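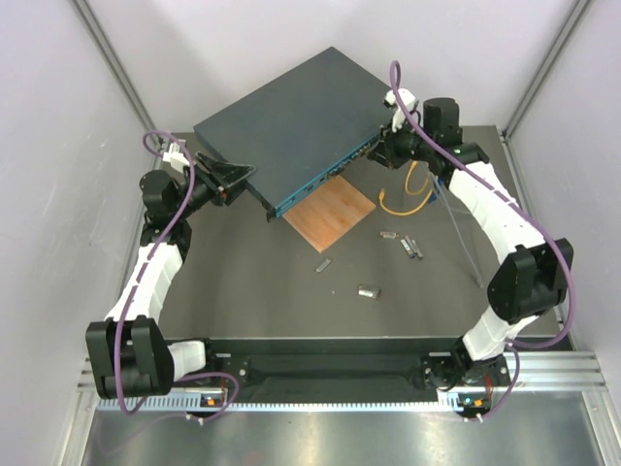

Is a leader-follower kit worth buying if you already have a 3D mouse and a pendant?

For any task that needs two arms on the same object, it is. For single-arm pick and place, keep the mouse and spend the money on fixtures.

Review: Uvimton bimanual teleoperation kit, with Lusov recording software
2019-04-12

The kit has two small leader arms, a USB hub, a foot pedal and a license for the Lusov recorder. The operator moves the leaders and the two follower arms copy the joint angles. The followers are sold separately. Ours were already bolted to a bar on an aluminum rail, with black grippers and a camera mount above each gripper. I bought the kit with our own money and have used it daily on a rack equipment job: lifting a switch chassis, turning it, presenting the port side, and handling transceiver modules and network cable.

Setup

Mechanical setup took an afternoon. The leaders clamp to any desk edge up to 42 mm thick. Zeroing is done by placing each leader in a printed cradle and holding the pedal down. The manual says to do this once. I do it at the start of every session, as the left shoulder on my unit drifts enough to matter when both grippers are on a rigid part.

The Lusov software found the followers on the second attempt. The first failed because the hub had swapped the left and right port names after a restart. You can pin the names in a settings file, and the manual should say so on page one. It says so in an appendix.

Two-arm work

A flat steel box held at both ends is a closed chain. If one arm moves and the other doesn't, the box twists in the jaws or a joint faults. With a 3D mouse per hand I could lift a chassis but could not tilt it without a fault. With the leaders I could do it on the first day. Both hands move as they would with the real object between them, and most of the coordination is free.

There is no force feedback. The leaders have friction brakes on two joints and gravity springs on the rest, and that is all. You learn to read a bad grip from the motor current plot. Lusov shows this per joint, in a window that can't be made any larger. I would pay extra for a version with feedback at the wrist only.

Grip force is set by a trigger under the index finger. Travel is short. On a chassis you squeeze fully and forget it. On transceivers, the first millimeter of trigger does nearly everything, and I ended up capping the closing force in software. Cables are worse. A coil of patch cable moves when you touch any part of it, and I discarded more cable demonstrations than I kept.

Recording

The pedal starts and stops an episode. A double press marks it as bad. This is the best part of the product. My hands stay on the leaders and bad takes are sorted out before anyone has to look at them. I have kept 2000 episodes so far, and the files open without trouble in our own training code.

Timestamps are applied on arrival at the computer, and the wrist camera streams lag the joint data by 3 samples on my machine. The lag is constant, so I shift it in preprocessing. Someone who doesn't check will train on misaligned data.

Keep an eye on cable routing at the follower end. The camera cables need a generous loop past each elbow or they pull tight when the forearm extends toward the back of the table. The kit includes adhesive clips for this. They let go within a week. I use hook-and-loop straps.

Fatigue

Forty minutes is my limit before the takes get sloppy. The leader handles are heavier than they look and the elbow hangs unsupported. An armrest helps on the right side, where I do most of the fine work.

Compared with hand guiding

I also tried the Adach hand guiding sleeve, which straps to the follower wrist so you push the arm directly. It gives a real sense of contact and costs far less. It also puts your hands in every camera view, and one person can't comfortably guide two arms and work two grippers. For teaching a single insertion I would still pick the sleeve. The Mockus tracked-glove system I have only used at a demonstration in May, too briefly to rate it.

Good: two-arm coordination, pedal, open file format.
Bad: zero drift, timestamps, clips, tiny current plot.
Missing: any force feedback, spare trigger springs.

Firmware on both leaders was the version shipped in the box. An update is listed on the Uvimton support page, but the notes cover only the pedal, and I haven't installed it.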